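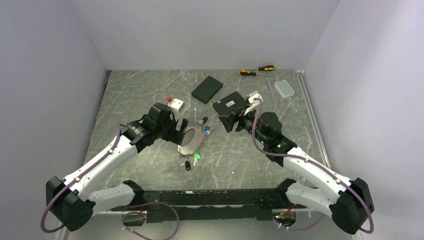 One of the sorting tables at Rullmont, with part of a drawer still to be put away.

Home Open Positions Workshops Visit Us Contact

Wanted: a person who can tell where a wrench goes

Rullmont, the shared repair workshop on Brondum Street, is hiring a part-time bench organizer. It's a paid job, four hours a shift, two shifts a week, at the hours when everyone else has gone home and stopped putting things back.

Every household has a drawer with a screwdriver, some keys that open nothing, and a length of chain kept for a purpose since forgotten. We have 257 of those drawers. Members donate them when they move or when somebody they live with has had enough. Up to 220 still need going through, and the pile by the back door is not getting any more attractive.

What you'd be doing

You take a drawer, spread it out on a table, and work through it until the table is clear. Screwdrivers and wrenches go to the tool wall. LEDs and other small components go to the electronics cabinets, by color where there is a color. Small boxes with lids get opened before they get shelved (we learned this from a box of fishhooks). Keys go in the key tin. Please don't ask about the key tin at the interview.

Anything you can't name goes on the Rieger shelf, called after the member who donated most of what's on it. Callum Hollis looks through it every couple of weeks and is wrong less often than the rest of us.

Who we're looking for

You don't need an engineering background. You should know a hex key from a house key, have decent eyesight for small parts, and be able to throw out a bent screw without a ceremony. Handwriting other people can read would put you ahead of the current staff. If you're the kind of person who keeps things because they might come in handy, we like you very much, but we already have several.

To apply

Write half a page to Halima Temba at the front desk, or drop it in the mail slot. Tell us what is in your own worst drawer. A resume is fine too, but Halima reads the drawer part first. Short interviews and a trial shift will be held in May, and the trial shift is paid like any other. Bring reading glasses if you use them.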